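Kitchen | Garden | Workshop | Cleaning | Ask a question

Kitchen > Storage > Salad and herbs

Keeping salad leaves crisp for a week

6th November

44 comments | 154 shares

Cut leaves deteriorate for two reasons: they lose water through the cut surfaces, and free water on the outside lets rot take hold. Storage has to deal with both. The air around the leaf should be humid and the leaf itself should be dry to the touch.

Temperature

Set the fridge between 3 and 5 degrees. Most domestic fridges are coldest at the back of the lower shelves, where lettuce can freeze against the rear wall. Frozen patches turn dark and glassy on thawing and cannot be recovered. Use the drawer, or the front half of the bottom shelf. A dial numbered one to five says nothing about degrees, so leave a fridge thermometer in a glass of water overnight and read it in the morning before the door has been opened much.

Washing

Separate the head and discard the outer leaves if they are bruised. Fill the sink or a large bowl with cold water, submerge the leaves and leave them for 15 minutes. Grit settles to the bottom. Lift the leaves out by hand - draining the bowl through a colander tips the grit back over them. Repeat if the water is cloudy.

Limp leaves often recover during this soak. If they are still limp after a second one, use them in soup.

Drying

Spin in small batches and empty the water between each. The Saliba spinner has a drain hole in the lid and the older Embridge does not, so the Embridge has to be taken apart every time. Without a spinner, lay the leaves in one layer on a clean tea towel, roll it up loosely and leave it in the fridge for an hour.

Containers

A rigid lidded box is better than a bag, which presses on the leaves and bruises the ribs. Put a folded sheet of kitchen paper in the base, fill the box no more than two thirds full and put a second sheet on top. Change the paper when it feels damp, normally every second day. Jostex boxes have a vent in the lid; keep it closed for lettuce and open for mushrooms.

At serving time, take out what is needed and return the rest to the fridge. Frilly types can stand in a shallow clear container on the table, beside a paper-lined tray if sandwiches are being made.
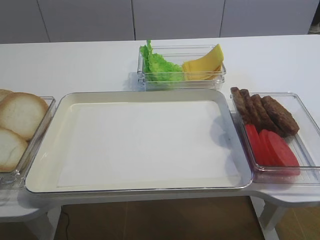 What to keep apart

Apples, pears, ripe bananas and tomatoes give off ethylene, which causes russet spotting on lettuce. Store them in a different drawer or out of the fridge altogether. Cucumber is also sensitive to it and yellows early.

Herbs

Parsley and coriander keep best upright in a jar with 2 cm of water and a bag placed loosely over the top. Basil blackens in the cold and should stay on the worktop. Sinditz sell a tall herb jar with an inner basket, but a jam jar does the same job.

Related: Freezing spinach | Cleaning a salad spinner | Fridge drawer settings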